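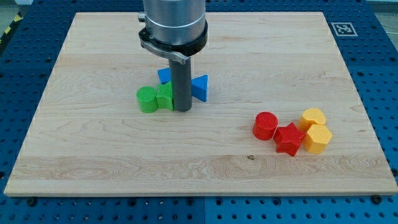 How does a robot know where to push?

Think about tidying a table. You look, you decide, you move your hand. You have done it so often that you don't notice the deciding part. A robot has to be given every bit of it in software, which is the set of instructions that runs on its computer.

The robot on this page has one finger, a plain rod that points straight down. It can't pick anything up. It can only push. Its job is to sort eight blocks into groups by colour, and the program that runs it is called Zorko. Maham Mohmand and Nighat Minhas wrote most of it.

Part one: looking

A camera sends Zorko a picture. To a computer, a picture is a very long list of numbers that say how bright and what colour each tiny dot is. Zorko searches the list for patches of blue, green, red and yellow. Then it checks the outline of each patch. Five points with dips between them means a star. Six straight sides means a hexagon.

Blocks that touch are harder. A yellow heart pressed against a yellow hexagon can look like one big yellow lump. Zorko has to work out where one ends and the other starts. The rod gets in the way too, and can hide part of a block behind it. When that happens, Zorko remembers where the block was last time it had a clear view.

Part two: knowing where things are

Finding the star in a picture doesn't tell the robot how far to reach. Look for the black and white square near the corner of the board. It is called a marker. Zorko has been told exactly where the marker sits and how big it is, so it can use it to turn places in the picture into places on the board.

Part three: planning

Now Zorko chooses a push. It picks a block, picks the spot it should go to, and draws a line between them. The rod must start on the far side of the block, or it will push the wrong way. If another block is on the line, Zorko tries a different route. In one test in April it looked at 171 possible pushes and threw away 121 of them for bumping into something.

Part four: moving and checking

Each push is short. A round block may roll or slide, and a star may spin if the rod catches one of its points. After every push Zorko takes a new picture and plans again. Engineers call this a feedback loop.

Try it yourself

You need 2 people, some small blocks and a pencil. One person closes their eyes and holds the pencil upright. The other gives orders, such as "left a little" or "forward and stop". Try to get all the red blocks together. Then swap places.

Words to know

Marker: a printed pattern that a camera can find easily.
Perception: working out what is there and where it is.
Planning: choosing what to do before doing it.
Feedback loop: act, look at the result, then act again.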